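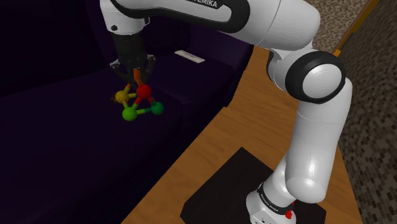 Guidance for demonstrators: lifting and placing light household objects

Demonstrations given by remote control should be prepared with the same care as those given by hand. Before a session begins, the demonstrator should decide where the object is to be gripped and keep to that decision throughout the set. An object made of balls and rods is best taken by a single projecting part, as with the orange-brown stick above the red ball, so that the fingers close on something thin and straight. The other balls then stay clear of the fingers. Over a sofa seat, the height should be judged from the lowest point of the object and not from the gripper.

Preparing the room

Clear the route between the starting place and the finishing place. Loose cushions and throws should be put away. Dark upholstery makes edges hard to judge on a monitor, and a lamp placed to one side is of more use than a brighter ceiling light. Armrests should be treated as obstacles even where the planned route passes well to one side of them.

Check that the base is firm before the arm is switched on. Tables with folding leaves are not suitable.

Guiding by remote control

Set the Skurkano hand controller to its slow setting for the first 2 attempts. Approach from above, pause, close the fingers, and pause again before lifting. These pauses are useful later, when the recording is divided into steps. Sideways movement should begin only once the object is clear of the surface – a low, hurried sweep is the most common fault in the recordings returned to us.

Guiding by hand

Where the arm is moved by hand, hold it by the forearm and keep fingers away from the joints. Stand so that your own arm does not come between the object and the camera.

Keeping and discarding recordings

Of the 1,499 recordings held at Priswood, 398 were set aside at the last review, and 117 of those had been kept by demonstrators who knew that the object had slipped. A slip should be marked at once on the Debnath record sheet. Please do not trim the recording to hide it.

Finish each set by lowering the object fully before the fingers are opened. Soft seats give a little under weight, so allow a moment for the object to settle.

Questions about session times should be sent to Yu-ting Yip before noon. Replacement record sheets are kept with the spare controllers.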